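Sequeira Stitch Library
Progress report to the Kamus Fund, second installment
March 28, 2025

Dear Naveed,

You asked for a shorter report this time, with fewer footnotes and no appendix on thimbles. I have done my best. The thimbles are available on request.

Where we are

The grant was for three things: a lending library of quilting and garment patterns, a set of beginner classes, and repairs to the sewing machines we already owned. The library is nearly finished, the classes are going better than planned, and the machines are a longer story.

The pattern library

We have now sorted, checked and cataloged 1402 patterns out of the 2000 we promised you by June. Checking a pattern means unfolding every piece, comparing it with the list on the instruction sheet, and folding it all back up so it fits in the envelope. The first two steps are quick. The third has aged us.

Patterns with missing pieces are going into a separate drawer instead of the trash. A skirt that has lost its pocket is still a skirt, and a sleeve from one envelope has already rescued a blouse from another. We mark each of these clearly on the front, after an early borrower cut out an entire jacket before learning that it had no collar. She was gracious about it. She has also finished the jacket, and it looks fine without one.

The Troleo cabinets arrived on time, with the wrong feet. They are level now. The drawers are deep enough for quilt templates to lie flat, which was the reason for choosing them, and the labels slide in and out, which the younger borrowers have noticed. For one weekend "Men's Pajamas" contained bridal wear.

Lending rules are unchanged: four weeks, one renewal, and please trace the pattern onto your own paper before cutting. That last rule is printed on the envelope, on the checkout card and on the wall. Compliance is improving.

Classes

We have run 7 beginner sessions since the last report. The original plan was a tote bag, then a pillow cover, then a simple nine-patch block. The tote bag went as expected. The pillow cover was meant to take one evening and took two, mostly on account of zippers, and we have since switched to an envelope back. I had argued for the zipper in the proposal, at some length, and you were kind enough not to cross it out.

The nine-patch evenings were the real success. People who had been quiet all term got loud about color. We have enough finished blocks for a group quilt, if we can agree on the sashing. The choices are gray and navy, and feelings are running high.

The one thing I would change is the quarter-inch seam. We taught it on the first night and assumed it would stick. By the third week our blocks came in a range of sizes, all made by people who swore by their quarter inch. We now start each class with a short test strip: sew three pieces together, press, and measure the middle one. It takes about five minutes and has saved a good deal of seam ripping.

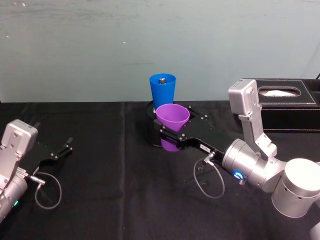
Sotiris Bakalis wrote on his feedback form that the test strip was the most useful thing he learned all term, and that he went home afterward and found out why his last two quilt tops had come up short. He would also like the pressing explained sooner, as he had been ironing his blocks like shirts and could not see why they had turned into diamonds. We have moved pressing up to the first night.

Other comments asked for more light at the cutting end of the room, a slower demonstration of the rotary cutter, and better cookies. The first two are in hand.

The machines

Your grant covered servicing for all of our machines. The Brinodetti repair shop took the first batch, returned them promptly and tuned them beautifully. It took the second batch just as promptly and is waiting on tension parts that were described to me as "on their way" in a tone I have learned to respect. Two machines are still there. We have been getting by with shared seats, and the classes have not been cut back, but I would rather tell you now than have you learn it from a student.

The money

Spending is close to plan. Cabinets came in a little under, mainly because we assembled them ourselves. Thread came in over. Beginners use a great deal of thread, a large share of it wound around the inside of the bobbin case. We would like your permission to move the cabinet savings to the thread line, where they will vanish without a trace, or at least in a great many short ones.

The full ledger is attached as a separate file, with receipts.

Next steps

Between now and June we plan to finish cataloging the remaining patterns, get the last machines home, and offer one short course in garment alterations. Hemming pants is the thing people ask for most, and most of them already have the pants with them when they ask.

We would also like to hold an open evening at the end of the term, with the finished quilt hung up and the pattern drawers open for browsing. You would be very welcome. If you do come, please don't express a view on the sashing until after the vote.

What we need from you

A yes or no on the thread money, by email if possible. Also, please let me know whether the final report should use the same headings as this one or the long form on your website, which asks twice for our "intended reach" and gives a different word limit each time.

With thanks, and with lint on most of what I own,

Coordinator, Sequeira Stitch Library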